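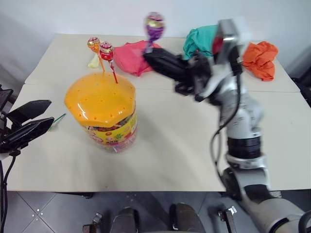 Ticket 778 - right arm lets go of the lollipop early

Reopening this one, sorry Neville! I'm with the Flosarwood student club and we're trying to get our lollipop task ready for Flisavura in May. The arm picks a lolly by its stick, carries it over and is meant to push it into one of the holes in the jar lid. It picks up beautifully. You can see the purple one in the right gripper, held by the stick with the jar over to the left, and it's the stretch from there to the lid that goes wrong for us. Somewhere on the way across the fingers relax, only a touch, and the stick either tilts or drops out altogether. The left arm on the same Salley build has never done it.

What I've tried so far:

Restarted everything, arm first and then the laptop. No change.

Swapped the left and right gripper settings over, in case I'd typed something daft. The fault stayed on the right, so I put them back.

Raised the grip force from the default to 72. Better for a while, then it dropped 2 in a row and I got cross and went for a cup of tea.

Wiped the finger faces with a dry cloth. I really thought this would be it (everything in our room ends up a bit sticky by evening) but no.

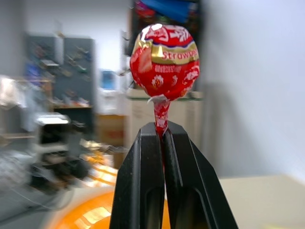
Howard Cropper, who looks after the code on our team, then had me slow the carry right down, and at the slow speed it managed 8 goes without a slip. So I'm fairly sure it's something about the move itself and the pick is fine. His guess is that the Boström controller sends a fresh "hold" command when the wrist starts to turn, and that command still has the old force in it. I had a look in the log and there is a second hold command just after the lift - I've attached the file, it's the one ending in "carry".

Reply from Neville Nuttall, 16:40

Howard's on the right track. The second hold reads its force from the saved pose, so changing it on the main page does nothing once the arm is moving. Open the carry pose, set the force there as well, save, and try again at full speed.

Update from me, 18:15

Done, and it's so much better! One wobble, no drops. The stick still goes in at a slant now and then, but that's the place pose and I'll start a new ticket for it. Happy for you to close this one.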